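城市噪声与居民的时间感：以Pludside街区日记为材料的初步讨论

阅读时间：7分钟
搜索本刊 请输入关键词
打印本页 | 用电子邮件发送

3. 材料与讨论

3.1 日记材料的来源

本节所用的材料，是Pludside街区居民所写的“夜间日记”。写日记的人住在Lellmont高架路两侧，他们在一个冬天里，把睡前听到的声音和自己的心情写在同一页上。我们一共收到87本，其中31本因为字迹不清，或者只写了几天就停止，没有进入后面的分析。日记没有规定格式，有的人只写“又是卡车”，有的人则写了很长的家事，声音只在最后一句出现。这种不整齐给编码工作带来困难，但是我们认为它也保留了写作者自己的轻重判断，所以没有要求他们补写。

过去关于城市与疾病的文章，常常把噪声看作一种从外面进来的东西，它进入耳朵，然后损害神经。日记里的说法和这个看法有一部分相同。多数人会用“进来”“钻进来”“压下来”这样的动词。但是也有不少人写到，真正使他们难受的是声音停止以后的等待。一位住在四楼的写作者用了“欠着的声音”这个说法，意思是下一辆车还没有来，但是一定会来。我们在编码时把这一类句子单独列出，称为“预期性描写”。

3.2 编码的步骤

编码分两轮进行。第一轮由两名编码员分别阅读，只标出提到声音的句子；第二轮再判断每个句子属于感官描写、预期性描写，还是对他人的抱怨。两人的意见不一致时，先各自写下理由，然后一起重读前后三天的日记。全部句子转写为电子文本，编码记录保存在同一张表格里。 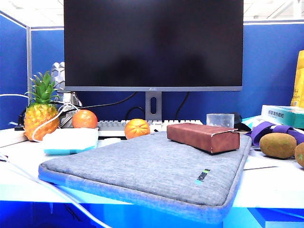

Albers城市文化研究室
本文作者，博士后研究员，研究方向为城市史与感官史

第二轮编码以后，归入预期性描写的句子有73条。这个数目在全部句子中不算大，可是它的分布很值得注意：它们多数出现在七天以上的连续记录里，在短的日记中很少见到。我们的理解是，写作者需要先熟悉一条路的节奏，才能够写出对这个节奏的等待。换句话说，等待是一种学会的感觉。当然，这个理解还需要别的街区的材料来检验。

3.3 “病”作为一种说话方式

日记中常常出现医学的词，例如“发炎”“过敏”“慢性”。这些词很少指医生的诊断。写作者说“我对这条路过敏”，他要说的大概是自己没有办法搬走，同时也没有办法习惯。在这个意义上，病的名称给了居民一种比较体面的抱怨方法。对邻居说“你太吵”，容易引起争吵；对邻居说“我最近神经不好”，对方反而会把门关得轻一些。

我们把这种用法与旧报纸上的读者来信做了对照。Wevard剪报集收有nearly，即将近1,000封与街道有关的来信，我们只阅读了谈到睡眠的部分。来信的语气比日记激烈得多，作者往往先列出自己的症状，然后要求限制马车、叫卖或者夜间施工。日记的作者没有这样的要求，他们很少写到“应该由谁来处理”。造成这个差别的原因，一部分在于文体：来信有公开的读者，日记没有。另一部分也许在于，今天的居民已经把高架路看作与天气差不多的事情。有几本日记确实把风、雨和车声写在同一行里，中间只用顿号分开。

3.4 材料的限制

首先，愿意写日记的人，本来就可能对声音比较敏感，因此这里的结果不能代表整个街区。其次，日记都是在冬天写的，窗户多数关着；如果在七月收集，人的声音可能会超过车的声音。再次，编码员知道研究的题目，他们在阅读的时候难免会期待看到某些句子。我们在第二轮中加入了十页与噪声无关的日记，用来观察误标的情况，误标的句子已经从计数中去掉。

关于“欠着的声音”这个说法与时间感的关系，第4节将结合访谈材料继续讨论。

收稿日期：6/4/25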